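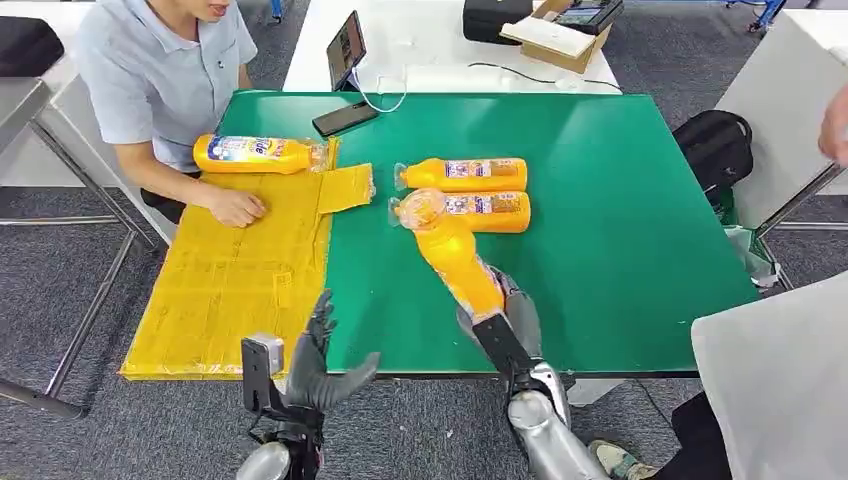 Liquid detergent should be packed as if the carton will spend half its journey upside down, according to Janelle Magbanua, and anyone who packs it on the assumption that the arrows on the outside will be obeyed is going to receive complaints. Lihua Mao agrees, with one reservation. "The arrows do help," she said. "They help in our own building. After the truck leaves, I would not count on them."

Ms. Mao teaches bench packing at the Dralcombe training center in Warkham, where new staff learn to prepare household goods for shipment before they are assigned to a line. She was interviewed for the center's newsletter following the revision of the course section on bottled liquids, which took effect on January 4, 2024.

The section had not been changed in six years. In that time, Ms. Mao explained, the goods themselves had altered a good deal. Bottles are lighter than they were, and the walls give more under the hand. "An older bottle would hold its shape if you stacked something on it. With the newer ones you can feel the side move. That is fine on a store shelf. In a carton it means the cap takes more of the load than it was designed to take."

For that reason the course now begins with the cap. Trainees are asked to check that it is fully closed and then to look at the clear wrap over the cap and shoulder, as on the yellow bottles used at the green table. The wrap should lie close to the neck and should not turn freely. A bottle with split wrap is set aside and wrapped again before it goes any further. Ms. Mao was firm that wrap is a second line of defense. "It will hold back a small leak long enough for somebody to notice it. It will not hold a loose cap closed. People see plastic and they relax."

Asked why so much of the practice is done with bottles lying on their sides, she said that the position shows trainees things they would otherwise miss. Laid down in pairs, with their lengths touching, two bottles of the same type will show at once whether they sit evenly or rock against each other. If they rock, the gap has to be filled. Direction matters as well. Caps may all point the same way, or the bottles may be alternated so that a cap lies next to a base, and the trainees try both. "Alternating often gives you a tighter layer," she said. "It also puts hard edges against soft sides if you are careless. I want them to find that out at the table, where all it costs is a minute."

The choice of board took up a considerable part of the conversation. Flat cardboard is handled at the same table as the bottles, including sheets covered in yellow wrapping, and trainees learn to steady a large sheet with a flat hand before placing anything on it. Ms. Mao considers this the most neglected skill in the course. A sheet that hangs over the front of the table can be caught by a sleeve or a hip, and whatever is resting on it moves too. She recommends drawing it back before the work begins, although she conceded that experienced packers often leave an overhang – it gives them an edge to pick up.

She also spoke about shiny wrapping and tape. "A smooth surface lets a bottle slide. If you are going to use a wrapped sheet as a divider, something else has to stop the movement. Paper will do it, or a snug carton. Tape on its own will not."

The session on bottled liquids lasts around three hours, with two people to a table wherever numbers allow. Ms. Mao prefers pairs for practical reasons. One person can hold the layer in place while the other brings the next bottle across, and each sees the mistakes the other makes. Conversation is permitted.

On the question of labels, the revised text asks that they face upward when bottles are packed flat. Some trainees regard this as a matter of appearance. Ms. Mao said that it was introduced at the request of the returns desk at the Quiambao warehouse, where staff open damaged cartons and need to identify the contents without lifting anything out. "If there has been a leak, you do not want to be turning bottles over to read them," she said. "Janelle raised it first, and she was right."

Powder and tablets remain under the older text for now. A draft covering both is expected to go to the Clornska site for trial, and Ms. Mao has asked that packers there send their comments directly to her at the training center.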